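Artificial flower

An artificial flower is an imitation of a natural one, made for decoration and for people who forget to water things. Silk, paper, wax, feathers and soap have all been used. The trade still says "silk flower", although the silk mostly left when polyester arrived.
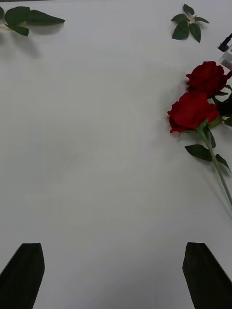
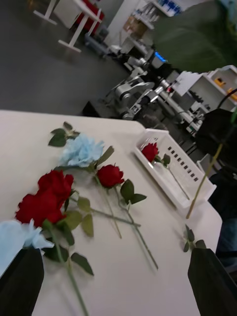
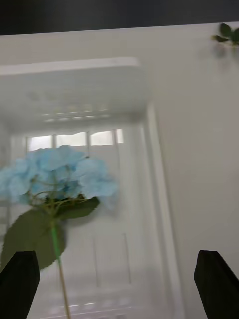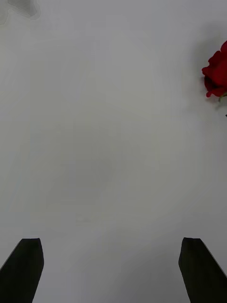 Artificial roses and a blue hydrangea appear among these table-top views.

Manufacture
Petals are stamped from stiffened cloth, dyed, shaped with a heated tool and fixed to a wire stem. At the Kumgate works a full rose took 37 petals, and the firm's pattern book listed 259 kinds of bloom - several unknown to botany.

Upkeep
Dust is the chief natural enemy. Makers advise a soft brush or cool air from a hairdryer. Strong sun turns reds to pink and blues to a shade the Cavent catalogue sold as "heritage".

Reception
Flower shows have long been unsure what to do with them. The Trasov show opened a separate class, which drew 730 entries in its first year, then closed it after a complaint about scent. Bees have remained consistent in their views.

See also
Dried flower
Wax fruit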